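How I Finally Learned to Descale My Kettle Without Stinking Up the House

We moved to Kovuvcombe in September and the water there is so hard you can practically chew it. Within a month my kettle had a crust on the bottom like the inside of a cave, and there were little white flakes floating in my tea (yuck!). So I've gotten pretty good at this, and I do it the same way every time now.

You'll need citric acid, which is sold with the canning supplies, plus a soft sponge. I used white vinegar for years and it works fine, but my whole kitchen smelled like a pickle jar until bedtime and the first cup afterward always tasted a bit off.
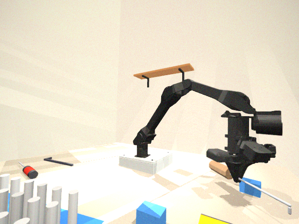

Unplug the kettle and dump out whatever's in it. Fill it halfway with fresh water, plug it back in and bring it to a boil, then switch it off and unplug it again. Now add 2 tablespoons of citric acid, a little at a time! It fizzes like crazy when it hits the scale, and if you throw it all in at once you'll be mopping the counter. Keep your face back from the steam.

Leave it alone for half an hour. I usually start mine after dinner and wander off to do something else. My neighbor Senga Carnegie leaves hers overnight, but check your manual before you try that, as some makers don't want acid sitting in there for long.

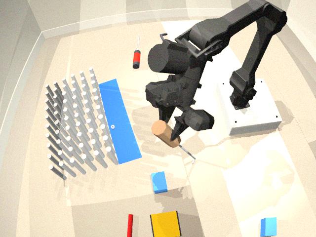
Once it's cooled down, pour it out slowly in the sink and have a look at the bottom. Most of the crust should be gone, and any stubborn bits will usually come off with the sponge. Please don't go at it with steel wool or a knife. I scratched up my old kettle that way and the scale came back faster than ever.

Rinse it well, boil a full kettle of plain water, toss that and rinse one more time. If your kettle has a mesh filter in the spout, pop it out and soak it in a mug of the same mix while you wait. I forgot mine the first 2 times and couldn't figure out where the flakes were still coming from.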